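Key hook

A key hook is a small hook on a wall, a door or a board, meant to hold keys while they're not in your pocket. That's the whole definition, and I could have stopped there, but I've been writing these household entries for a while now and the short ones always end up the longest. I've also lived with bad key storage for most of my adult life (bowls, windowsills, the top of the fridge, coat pockets belonging to coats I'd given away), so I come to the subject with feelings.

The hook goes by other names. A board with several hooks on it is a key rack or a key rail, a closed one with a door is a key cabinet, and my neighbor Bríd Kinsella calls any of them "the keys," as in "it's on the keys," which confused me for a full year.

Types

The oldest kind still in everyday use is the cup hook, a bit of bent metal with a screw thread on the end that you twist straight into wood. Cup hooks are cheap and very hard to kill. Then there are nails, which people don't like to admit to but which work fine, especially if you drive them in at a slight upward angle. Wrought hooks and cast hooks come with screw holes in a backplate and look nice in a hallway, and magnetic bars hold the ring by its steel and are fun for a week or so. (My ring was brass. I learned something that day.)

And then the adhesive hook, the one I actually want to talk about, which has a flat plate with sticky stuff on the back and the hook on the front. No drill, no plugs, no dust. Renters love them and so do I!
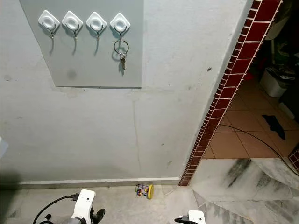
Spacing is the thing most people get wrong with adhesive hooks. They stick the first one up, then the next one a hand's width away by eye, and by the end of the row it's heading downhill. Put the row on a backing panel and you've got a straight top edge to measure from, as with the four white diamond-shaped plates along the top of that gray-green one. A panel also spares the wall, and old painted plaster needs sparing, because when a strong pad comes off it likes to bring the paint with it. And please leave some hooks empty! One small key on its ring on the right-hand hook and three hooks free is a perfectly good way to run a wall. Full racks are where keys go to get tangled.

I used to buy a brand called Gromum, from a hardware store called Hegarty that's a short walk from me, and they came in a card of 4 with a little alcohol wipe. The wipe matters more than the hook does. Grease is what makes them drop, so anything stuck up near a stove needs a proper cleaning first, then a good hard press, then a wait before you hang anything on it. I've never once waited long enough.

Weight

My current packet, made by Provov, says 500 grams per hook. A bunch of house keys comes nowhere near that, so you'd think the number was academic, but people don't hang only keys. They hang the keys, and the bottle opener, and a flashlight, and a stuffed penguin, and then they pull downward on the lot while running for a bus. It's the pull that does it. Sorcha Moynihan, who shared an apartment with me back when neither of us owned a screwdriver, could take a hook off a wall just by leaving the house.

Taking keys off and putting them down

Getting keys off a hook is easy if you lift before you pull. The ring has to clear the tip of the hook, so it's up first and then toward you, and with a deep hook you'll need a bit more lift than you'd expect.

What happens next is where keys get lost, in my opinion. You take them off the hook, you need a hand for something else, and down they go on the nearest flat thing. A plain table is the best of the bad places.

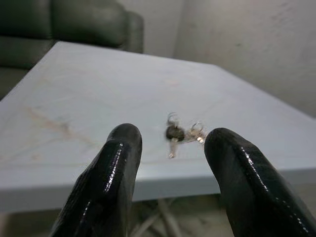

A bunch of keys set down on a pale tabletop.

Pale tops are good for this. Dark key heads and silver blades both show up against white, while on a patterned cloth or a busy counter a bunch can sit in plain view and you'll walk past it, swearing, any number of times. I've done this with guests watching. Glass is the worst of all, for the noise.

If keys do have to live on a table then keep the table clear. Enda Lenihan, who taught me most of what I know about putting up shelves, used to say a table with one thing on it stays that way for an hour, and he was being generous. Mail arrives, then a mug, then the mail is on top of the keys. A wipe-down now and then helps as well. Light surfaces show every crease and scratch and bit of fluff, and I find I tidy a white table far more often than I ever did the brown one.

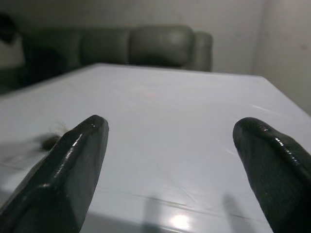 Labeling and sorting

With one key there's nothing to sort. With several hooks, most households drift into an order without discussing it: front door nearest the door, car next, and the mystery keys at the far end. Everybody has mystery keys. Mine include one stamped 2608 that fits nothing I own, and I've moved it through 2 apartments because I'm certain that the week I throw it out I'll find the padlock.

Colored caps are handy, and so are paper tags with a metal rim, though the ink fades if the rack gets sun. Don't write your address on a tag. Write "back door" or "shed" and leave it at that. I also like splitting a heavy bunch so that the daily keys are on one ring and the rest stay home. When keys are fanned out on a table it's quick to see which ones you never touch, and it's a pleasant enough job for a wet Sunday.

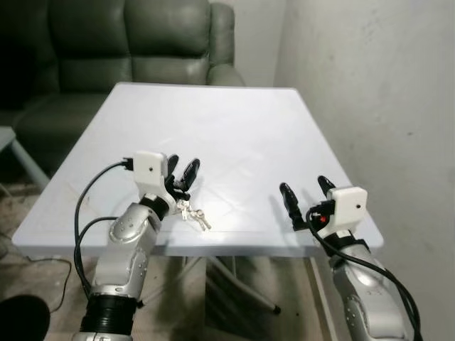 See also

Cup hook
Key cabinet
Key ring
Coat rack
Adhesive strip, removable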